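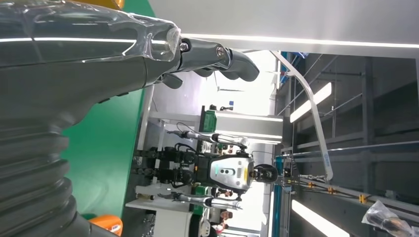

Takutbridge, March

Ticket 884: right hand lets go of bottles
Machine: Zoubi, bottle cell, green table
Status: open (again)
Priority: was low, is now "please"

Reported problem
Right hand closes on an orange bottle, lifts, and partway through the lift the grip goes soft. Bottle rolls. Left hand behaves perfectly and is smug about it. No fault is raised. According to the Flumum controller, everything that ended up on the carpet was a successful pick.

9:10 a.m.
Restarted the controller, as is traditional. Ran the pick routine with the bottle lying on its side. Dropped it on the second cycle.

9:40 a.m.
Checked the wrist bracket bolts on both sides. All tight. Reseated the right wrist cable at both ends. One connector went in a little further than it had been, so I got my hopes up and wrote "fixed" on the whiteboard. Have since wiped the whiteboard.

10:25 a.m.
Swapped the left and right cables. Fault stayed on the right. Swapped them back. Cables are off the hook.

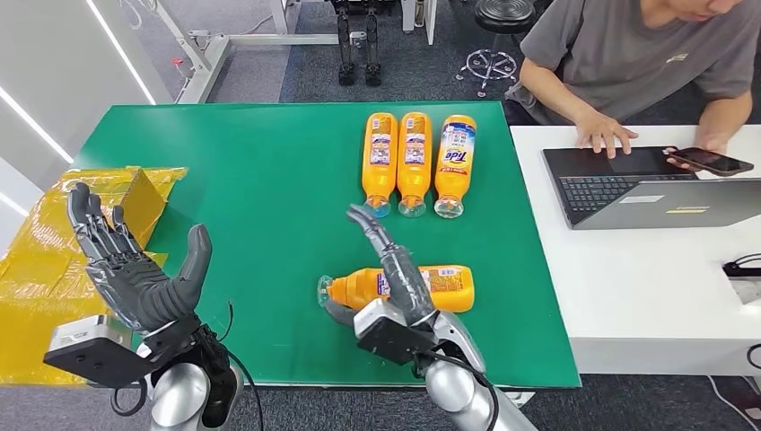

11:05 a.m.
Slowed the close to half speed and logged the finger currents. Index and thumb hold steady. Ring finger current sags partway into the lift, and the other fingers are left carrying a full bottle of detergent between them. So it's a finger problem, which narrows things down to the part with the most screws.

11:30 a.m.
Read the last three tickets on this hand. Two say "recalibrated, OK." The third says "OK." Thank you, past me.

1:15 p.m.
Jollurero support wrote back. They asked whether the unit was powered on. Second reply was more use: the grip hold limit should be set to 2,000 on both hands. Left reads 2,000. Right reads 200. Somebody lost a zero, and the change log has my initials on it.

1:25 p.m.
Set right hand to 2,000. Saved. Power cycled. It came back as 200. Of course it did.

1:50 p.m.
The controller loads a startup profile over whatever you save by hand. Edited the profile itself, kept the old one with "DO NOT USE" in the name, power cycled again. Reads 2,000.

2:20 p.m.
Ring finger current now stays flat through the lift. Ran the full routine on the bottles at the back of the table. No drops until the last one in the run, when the thumb slid on the label. Different problem. Thumb pad is due for replacement anyway and I have added it to the parts order.

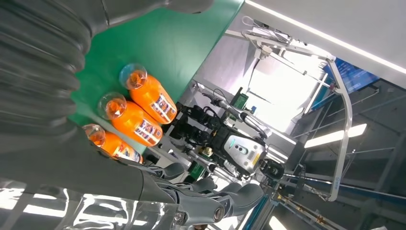 Three bottles on the green table, right hand in the foreground.

3:05 p.m.
To do before closing:
- fit new thumb pad, right hand
- rerun at full speed, up to 3 hours
- compare startup profiles on the other hands before they get ideas
- delete "DO NOT USE" profile once nobody needs it, so never

Leaving open until the pad arrives. If it drops one before then, add a line here with the time and which finger went first. Please don't just restart it and write "OK."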